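Praleo gripper fault

The Praleo gripper fault, also called the Fluvthorpe fault or the late-release problem, was a recurring failure in two-armed handling cells built by the robotics firm Ellodari. The grippers closed when told to, but sometimes stayed closed after being told to open, while the control software reported that they had let go. The arm would then move off still holding the cloth. It was first written up in June at the Fluvthorpe test site, where the cells were being tried on fabric covers and liners.

Ellodari described the fault as "a rare timing event". That wording has been repeated in most later accounts, although the firm has never published the logs it was based on. The word "rare" should be read with that in mind.

Background

Praleo was the trade name for a pair of tabletop arms sold with a shared controller and a teaching program. The arms were fixed a short distance apart and worked in the space between them, passing material from one gripper to the other. Sales material claimed that the pair could fold, turn and spread soft goods "without supervision". The operating manual supplied with the same product told users to keep a person within reach of the stop button at all times.

Soft material is hard for robots to handle. Cloth slips, bunches up and hides its own edges, and a gripper with two folds in it feels much the same to its motor as a gripper with one. Earlier Ellodari products had been used on boxes and trays, and critics of Praleo argued that its release check had been carried over from those products with very little changed.
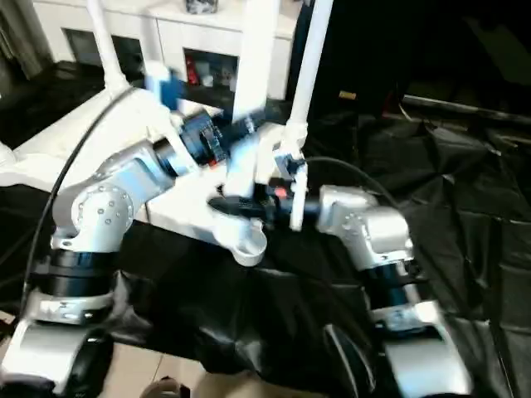
Nature of the fault

In normal use the controller sent an open command, waited for the gripper motor to draw less current, and took the drop as proof that the fingers had parted. With a stiff object this was a fair guess. With cloth it was a poor one. A thick fold could take up the slack in the fingers, so that the current fell while the fabric was still pinched.

The result depended on what the other arm was doing. If it was idle, the cloth was simply dragged across the table. If it was holding the far side of the same piece, both arms pulled against each other until the controller noticed the load and stopped. In 2 of the recorded cases it did not notice, and the operator had to press the stop button. No injuries were reported. The site kept no record of near misses before the June report, so the absence of earlier complaints says little either way.

A second effect was less widely discussed. After a late release the controller's idea of where the fabric lay was wrong, and it carried on with the next step all the same. Operators at Fluvthorpe reported arms reaching for corners that had moved, and on occasion heading towards each other - something the collision check was meant to rule out. Ellodari said the check had worked as designed in each case. It has not said what distance the design allowed.

Investigation

The site's own review was led by Yi-an Ma, a test engineer, who had the same handover repeated with black cloth of different weights. The review logged 7 late releases. Ma's report put the cause down to the current check and recommended a direct measurement of finger position before any arm was allowed to move away.

Ellodari's first reply blamed worn finger pads. New pads were fitted and the fault came back, after which the firm's statements no longer mentioned them. Its second reply pointed to the cables running to the wrists, which it said could be tugged at full reach and upset the signal.

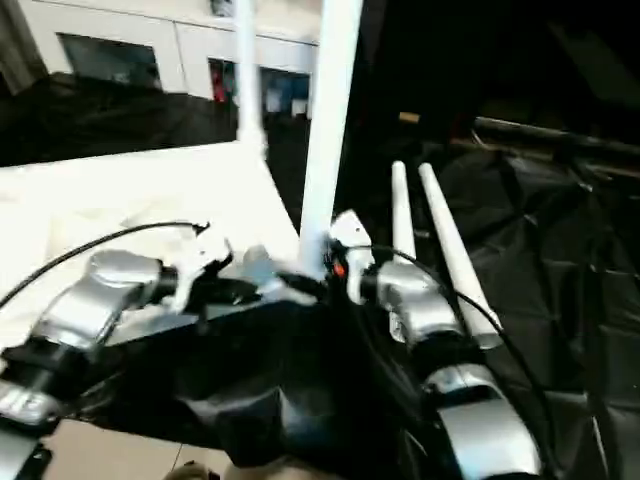 The cable theory has some support. A cable that moves with the arm is bent every time the arm is, and poor connections have caused odd gripper behaviour in plenty of other machines. Ma's report did not rule it out. It did note that late releases took place with the arms drawn well back as well as at full stretch, which is hard to square with a cable being pulled tight. Ellodari did not answer that point in its published note.

An outside opinion was then sought from Pakzad, a consultancy that had previously done paid work for Ellodari. Pakzad found that the current check was "adequate for its stated purpose" and that handling loose fabric fell outside that purpose. This sits awkwardly beside the sales material quoted above. The consultancy's full findings were not released, and its summary does not say whether any tests were run.

Response

Ellodari issued a software update that added a pause after each open command and a small backward movement before the arm lifted. If the load rose during that movement, the controller was supposed to try the release again, up to 3 times, and then halt.

The firm said that a run of 2000 handovers with the update had produced no late releases. Neither the type of cloth nor the speed of the arms was given, and the figure has not been checked by anyone outside the company. Users complained that the pause made the cells noticeably slower, and some are said to have turned it off - a setting that was left open to them in the same menu.

The position measurement recommended in Ma's report was not added to existing cells. It was later offered as a paid extra.

See also

Collision checking
Emergency stop
Handling of soft materials by robots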